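Ticket 1244-B: Folding board, laundry and mending room
Status: Open, awaiting part
Opened by: Rasa Strazds, Household Services
Assigned to: Zane Eglītis, Furniture and Fittings
Item: Vanags flat board, wood, pale finish
Priority: Normal

1. Report as received

Staff using the laundry and mending room report that garments folded on the board show small pulls in the weave after handling. Three items have been returned by residents so far, all of them light cotton shirts. The reporter believes that the long edge of the board is catching the cloth as it is drawn over the side. A second complaint, entered on the same form, states that the board moves slightly when weight is placed near one end.

The board was supplied by Skuvenora in July as part of the refit of the room. It has had no coating applied by this department. The purchase record gives the order value for the full set of fittings as 1,244, and the board isn't listed separately.

2. First inspection (Z. Eglītis)

The board was examined in place, before any garment was moved from the work area. The edge was checked by eye first and then with a nylon stocking drawn slowly along its full length, in both directions.
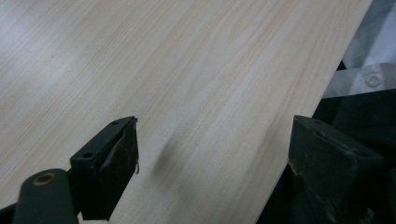 The stocking did not catch at any point on the long edge. It caught once on the underside, close to the wall end, where the lower corner had been left square and unsanded. The fault can't be found by looking from above, and it explains why two earlier checks by room staff recorded no defect.

The movement reported at one end was confirmed. The bracket on that side has two fixings, and one of them turned freely by hand. The wall plug behind it has lost its grip. The other bracket is sound.

3. Action taken

The underside corner was rounded with fine abrasive paper over a length of some 18 inches and wiped down with a barely damp cloth. The stocking test was repeated twice and passed both times. The loose fixing was removed, and a temporary fixing was placed in the spare hole of the same bracket.

Room staff were asked to observe the following until the ticket is closed:

Fold and stack in the center of the board only.
Lift garments off the board; do not pull them over the side.
Do not stand the steam iron or the water bottle on the bare wood.
Enter any further pulls in the returns book, with the garment type and the time.

4. Comment from the mending desk (D. Navickas)

The three returned shirts have been looked at again under the lamp. Two have pulls near the hem that are consistent with a snag on rough wood. The third has its pull beside the button band, and this desk does not accept that the board is responsible. A loose button shank or a zipper in the same wash would leave the same mark. It is requested that shirts be buttoned before washing and that the matter be raised with the morning shift.

The desk would also ask that the board be left unvarnished. The previous one was varnished, and the finish yellowed and left marks on white linen.

5. Second inspection, Sat 29 January (Z. Eglītis, with E. Kļaviņa)

The board was checked again with folding work in progress. Both long edges and both underside corners were tested with the stocking, and no catch was found. The top surface was wiped with a white cloth, which came away clean. The temporary fixing is holding, although slight movement remains when the wall end is pressed firmly.
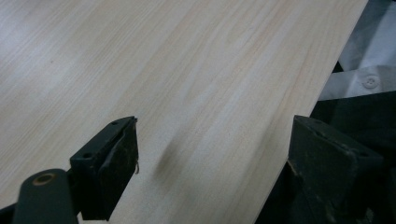 6. Outstanding

Replacement wall plug and fixing, heavy type, requested from Flimitden. Delivery not yet confirmed.
Decision on oiling the board. The mending desk is opposed; Household Services has no preference.
Reply to the resident concerned with the third shirt, to be drafted by A. Butkienė.

The ticket will be reviewed when the part is received.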